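Bagging produce, and whether any of the advice holds up

My sister-in-law sent me one of those articles about packing groceries "properly." It had 30 tips. I read all of them, which is more than I can say for her, and I came away thinking most were written by someone who shops twice a year.

Take the rule about separate bags for every kind of fruit. I buy maybe four oranges, a lemon and an avocado. By that logic I leave the store with three bags hanging off one wrist. No thanks.

Then there's the thin plastic bag itself. The article wants you to "open it fully and set it upright before loading." Has the writer met one? You get the handles apart, you let go, and the whole thing folds back down. A paper bag stands up. A canvas bag more or less stands up. The thin pink kind just lies there until something heavy is in the bottom, and you need one hand on each side of the mouth before you can put anything in it – so who is holding the lemon?

I'll give them the basket tip. Myfanwy Gronow has been telling me the same thing since October: keep the fruit in an open mesh basket on the counter and bag it from there, so you can see what you've got and put the hard things in first. Fine. It works, though I was doing it before it was a tip.
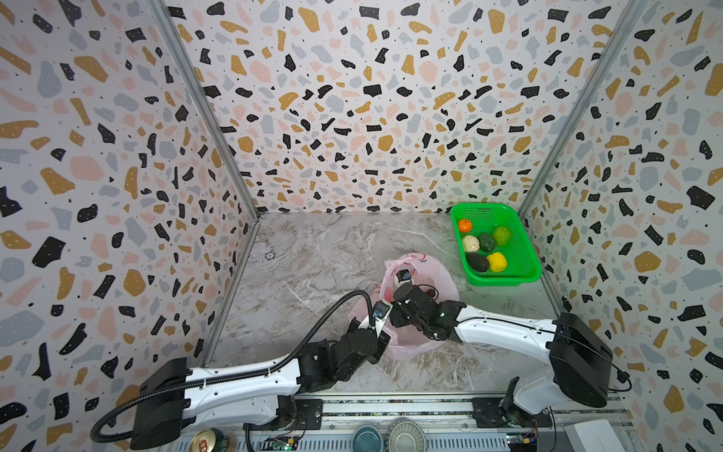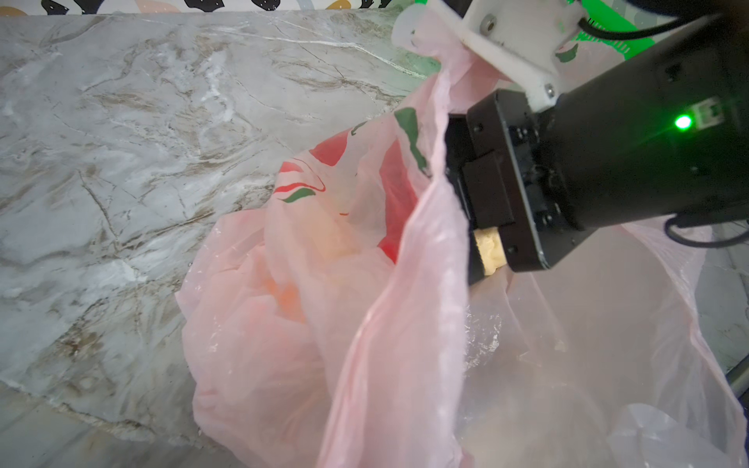
What I don't buy is the claim that good bagging makes fruit last longer. Longer than what? Mine comes out of the bag ten minutes after I get home. If a pear is bruised, I'd look at the truck and the store display before I blamed my packing.

Tip 30, by the way, was to buy a set of Wosora produce bags. I had wondered when we'd get to that. I'm sticking with my basket and whatever bags are stuffed under the sink.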